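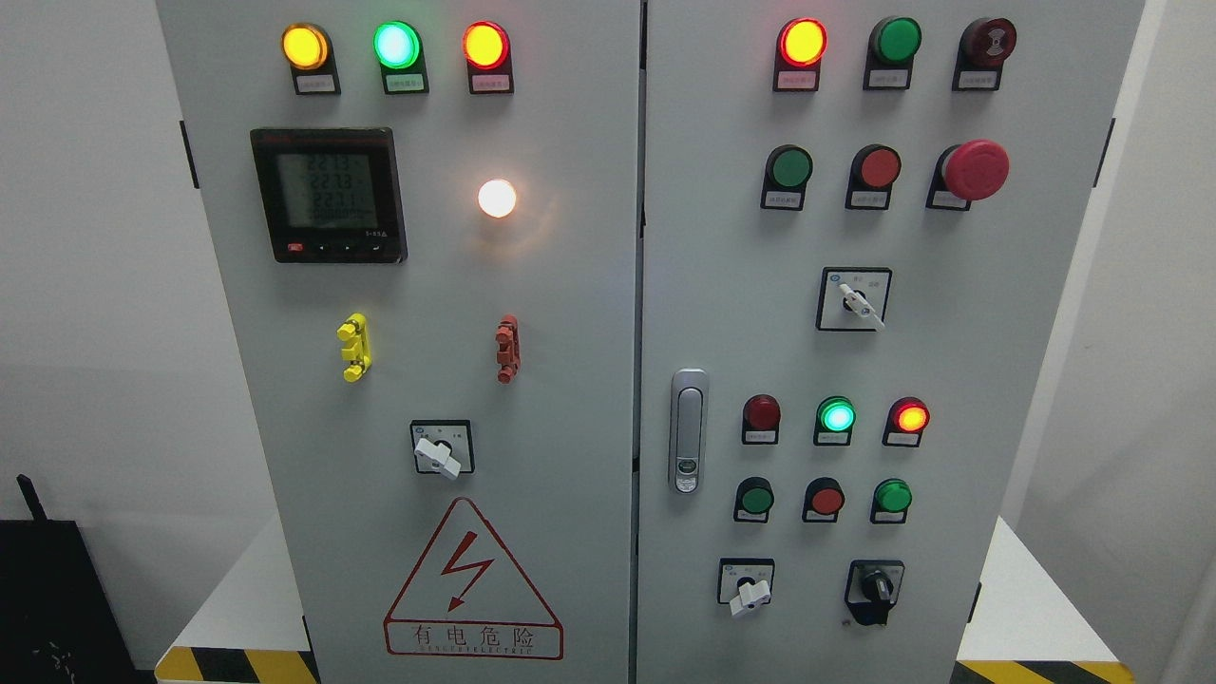 Why do people my age keep complaining about touchscreens on stoves?

We miss being able to turn the heat down without looking. I'd guess that covers most of it. The rest of this page is me going on about it at greater length, so pour yourself something.

Wednesday, March 1, 2023

My old stove died in September. It was a plain white thing with four knobs across the front and a fifth for the oven, and the numbers had worn off two of the knobs years ago. It didn't matter. My hand knew where medium was. I could be draining noodles with one hand and arguing on the phone with my sister and still get the back burner down before the rice boiled over.

The new one is an Iltari, and it's a very handsome stove. Black glass all the way across, wipes clean in one pass, heats water faster than anything I've owned. I want to be fair to it because my husband picked it out and he reads these. But to turn down the back burner I have to wake up the panel, touch the little picture of the back burner, wait for it to light, and then tap the minus sign until I get where I'm going. If my finger is wet, it ignores me. If there's a drop of soup on the glass it thinks the soup is a finger and beeps, and sometimes it shuts everything off, all the burners, out of what I suppose is caution.

So the rice boils over. And the water from the rice goes on the panel. You see where this is heading.

I've been chewing on this all winter and I've come around to a real opinion, which is that anything you have to adjust while you're busy with something else ought to have its own knob or its own button, in one place, and it ought to stay there for the life of the machine. I'd put stoves in that group, and car heaters, and shower faucets, and the volume on anything. I would leave out thermostats (I set mine twice a year and can put my glasses on for it) and I'd leave out most of what's on a microwave.

People tell me I'll get used to it. I did get used to it, kind of. I got used to it the way you get used to a shoe that rubs, which is you stop wearing it so much. We ate a lot of sandwiches in November.

My dad worked maintenance at a bottling plant outside Toledo, and when I was little he brought me in a few times on a Saturday. I don't remember much about the bottles. I remember the panels. Lamps in a row across the top, switches underneath, a label by every one of them, and men walking by at a good clip who could tell from across the room whether everything was all right. They didn't stop. They'd just turn their heads a little. I thought that was the most grown-up thing I had ever seen, knowing something from a glance like that, and I still think so.
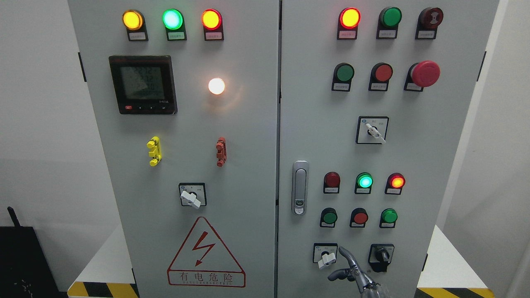

Fergal Mac Mathúna wrote to me after I grumbled about all this in my last column, and said I was mixing up two different complaints. One is about screens and the other is about bad screens, and he thinks if the stove people had only made the minus sign bigger and kept the panel awake while the burners were on, I'd never have written a word. He also pointed out that knobs collect grease, that toddlers love them, and that his mother once leaned on one with her hip and cooked a plastic colander.

I've thought about that letter a lot. He's right about the grease! I used to pull my knobs off and soak them in the sink, and what came off them doesn't bear repeating. He's right about the toddlers too, though mine are long past that stage and taller than me. And yes, some of what I hate about the Iltari is just that somebody did a lazy job. A panel that goes to sleep while there's a fire hazard on top of it is a lazy job no matter what it's made of.

But I don't think he's right all the way down. Make the minus sign as big as a saucer and I still have to look at it. Glass feels the same everywhere. My fingers can't tell the minus from the plus from the timer, so my eyes have to leave the pan, and the pan is where my eyes belong. With a knob I can feel which one I've got and which way it's pointing. I don't have to count taps or wait for a beep to tell me it heard me.

Then there's the car. I drive the 27 miles to Javbridge every other week to see my aunt, mostly on a two-lane road with deer on it, and the car I had before this one had three dials for the heat. Left was how hot, middle was how hard it blew, right was where it went. I could fix a fogged windshield in the time it takes to say so. In the new one I press a spot on the screen to get the climate page, then another spot for the defrost, and if my aunt happens to call while I'm doing it, her name comes up over the top of the whole business and I have to deal with her first. I love my aunt but I'd like to see the road.

My husband says use the voice thing. I've tried the voice thing. I said "defrost the windshield" and it offered me directions to a place I'd never heard of, and I had a cold that week, so maybe that was on me. Here's what I don't like about it, though, even on the days it works: it makes a little conversation out of what used to be a twitch of the wrist. I don't want to talk to the heater. I've got talk radio on.

I know what the answer is to most of this, and the answer is money. One sheet of glass is presumably easier to put in than a dozen separate knobs, each with its own hole and its own spring and its own chance of snapping off. I don't hold it against anybody for wanting to save money. I do it all day. What bugs me is being sold the cheaper thing as the fancy thing. The man at the store ran his palm across that black glass like he was petting a horse, and he told me it was "uncluttered." Well, I looked at my counter that night, with the toaster and the mail and the dog's ear drops, and I thought, the stove was never the clutter.

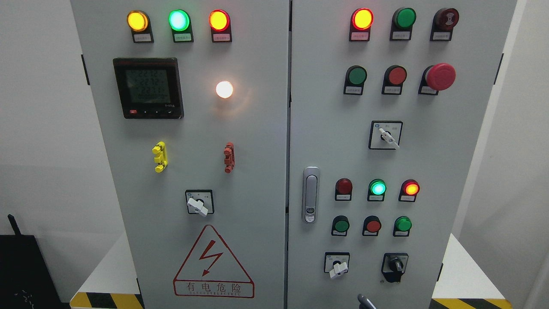 A reader in her seventies told me the knobs versus glass fight leaves out people like her, whose hands won't grip anymore. She has arthritis in both thumbs. The stiff dial on her old washer made her cry once, she said, flat out cry, standing in the basement with a load of towels, and when her son put in a Wellasetti with a touch panel she could do her own wash again with one knuckle.

I had no comeback for that, and I don't want one. If a light touch is what gets you through your day then a light touch is what you should have, and I'd be a pretty poor sort to argue. I'll say only that she and I were after the same thing when we got to talking. She told me the panel on hers has the same few spots lit up every time, they never move, and each one does a single job. She's put a dab of nail polish by the one she uses most so she can find it. That sounds an awful lot like a button to me! It just happens to be a soft one.

So I've had to loosen my opinion up some. Maybe it's less about knobs than it is about things staying put. What I really can't stand is the page you have to go find. It's the menu behind the menu, and the update that comes through in the night and moves the fan setting from the left side to the right, so that you wake up in your own house and have to learn it over again. Nobody ever came into my kitchen in the dark and rearranged the knobs on my old stove. If they had I would have called the police.

My mother lived to be 76 and cooked on the same range for 38 of those years, and in all that time she learned how to use it once. I think that's worth something. I don't know what you'd call it or how you'd put it on the tag at the store, but it's part of what you're buying, or it used to be.

And I don't buy the idea that kids don't care. My daughter is in college and does everything on her phone, taxes and all, and what did she want for her birthday? A record player with a big fat volume dial. She sits there and turns it. She says it's satisfying. I said so was my stove.

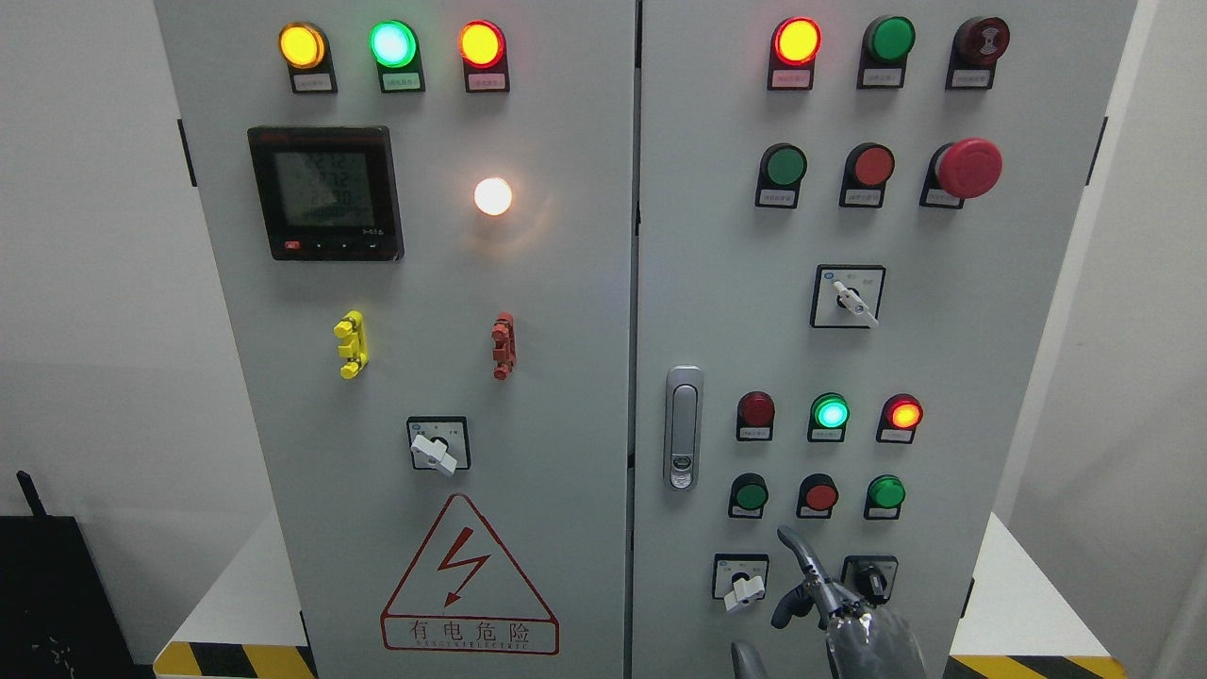

What I'd ask for, if anybody's taking requests

I'm not asking for the old days back. The old days had that knob grease in them. I'd settle for a few small things, and I'd pay 50 dollars more for a stove that had them, which is a lot for me to say in public.

Give me one real control for each burner. It can sit on the glass or in front of the glass, I don't care, as long as I can find it with a potholder on my hand. Put the word next to it, too. I've got a picture on mine that could be a fan or could be a flower and I've been afraid to press it since we bought the thing.

Let there be a light that's on when the burner's on and off when it isn't, with no blinking in between that I have to look up.

In cars, heat and defrost and volume get dials, and everything else can go on the screen with my blessing. Put the seat massage nine pages deep for all I care.

And let me try things out in the store with wet hands. I mean it. Keep a bowl of water on the counter next to the display models, and let people dunk their fingers and have at it. You'd learn more about a stove in one minute that way than from any amount of palm-petting, and I suspect the man in the nice shirt knows it.

As for me, I'm keeping the Iltari. It cost too much to sulk at. I've taken to putting a folded dish towel along the edge of the panel when I make rice, and that catches most of it. I did save the old knobs, all five of them. They're in the drawer with the batteries, if anybody out there has the same model and needs a spare.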